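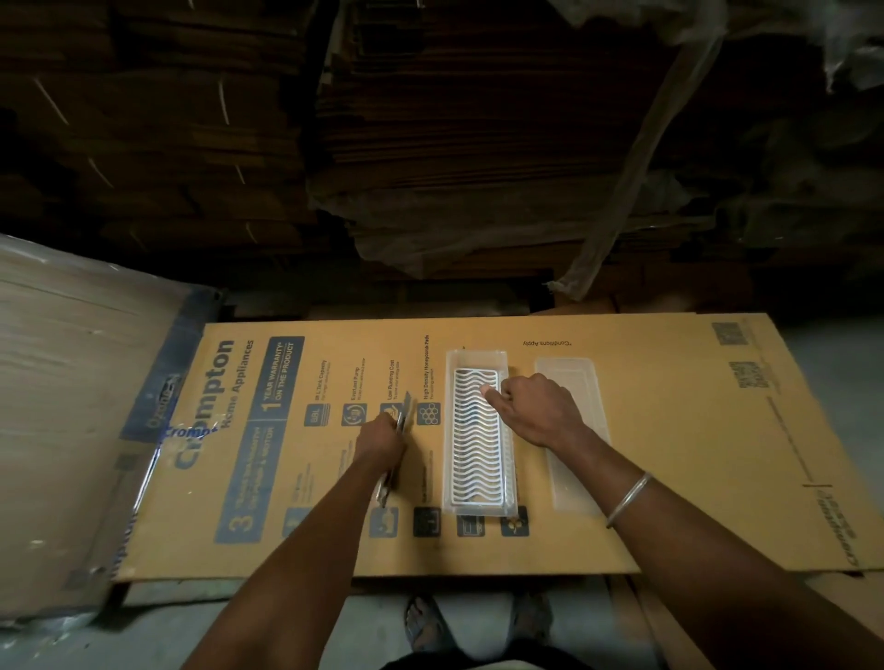
Rellstead carnival giant: what is the internal frame made of, and when was the head replaced?

Posted by Tharushi Biswas, 21 March 2018

I am compiling a short record of processional and static giants in our county and have reached the Rellstead figure, the one known as Old Kamomden, which stands by the lower gate of the showground during the spring fair. The printed programmes disagree with each other. One gives the body as willow over a timber pole, another says steel tube. There is also disagreement over whether the present head is the original, repainted, or a later replacement in glass fibre.

I would like to know:

What carries the load, and how is the figure held down in wind?
Is the head the first one?
Did the arm always move, or was that added?

I have seen the figure only from the public side of the rope, so I can't judge the inside. References to drawings or parish papers would be very welcome.

Eluned Parry

I helped with the rigging for several seasons, so I can answer the first part with some confidence and the rest with less.

The load is carried by a central steel mast in 2 sections, joined at about waist height by a bolted flange. The willow mentioned in the older programme is real but does no structural work. It forms the hoops that fill out the coat, and these are lashed to short outriggers welded to the mast. If you read "willow over a timber pole", that describes the earlier figure, which was carried on shoulders and never stood unattended.

The base is a cross-shaped steel foot, ballasted with concrete blocks. Ballast comes to 1000 kg when all the blocks are in. There are also four guys, taken from a collar hidden under the cape to ground anchors. The rear pair do most of the work, as the prevailing wind comes up from the river and meets the figure face on. The coat has vents cut behind the lapels and under the arms. Before these were added the coat behaved like a sail and the figure was lowered on any gusty afternoon. It is still lowered when the forecast is poor -- the hinge at the foot was made for this and the job takes a winch and a small crew.

The head is a replacement. The first was papier mâché on a chicken wire form and took in water at the neck. The present one is glass fibre in two halves, front and back, with the seam hidden by the hair and the hat brim. It was made by Chowdhury, the sign makers, who had the only mould shop nearby large enough. I don't have the year. The front half has been repainted over the same gel coat at least twice, which may be where the "repainted original" story comes from.

As to the arm, the right one moves and the left is fixed. The right was fixed too until the new head went on. It is driven by a geared motor in the chest with a crank and a pushrod to the elbow. The travel is 60 degrees.

Sabina Bhuiyan

It's fibreglass. My uncle said it blew over once but I don't know when. Try the library.

Shiuli Sheikh

Eluned's account agrees with what I have, with one correction and a few additions.

The mast is in two sections now but was a single length when first put up. It was cut and flanged so that it would fit in the shed at Ukton, where the figure is kept outside fair time. This matters for dating: any photograph showing a slight step in the coat at the waist is later than the cut. The step comes from the flange bolts pushing the lining outwards.

On documents, the showground minutes are in bound volumes and are not indexed. The spring fair entries are mostly grouped under March, when the accounts were read. There is an entry approving payment of over 200 pounds for "one head, with hat, delivered", but the payee is not named, so I would treat the link to Chowdhury as likely and leave it there until an invoice is found. The same page has a separate sum for "motor and fitting". That supports the arm being motorised at or near the time of the new head.

I know of no full drawing. A pencil sketch of the foot, with dimensions in feet and inches, is pinned inside the lid of the rigging box. It leaves out the hinge, so it may be older than the present arrangement.

If you want to see the mast, ask to attend when the figure is raised. The coat goes on last and the steelwork is in plain view until then.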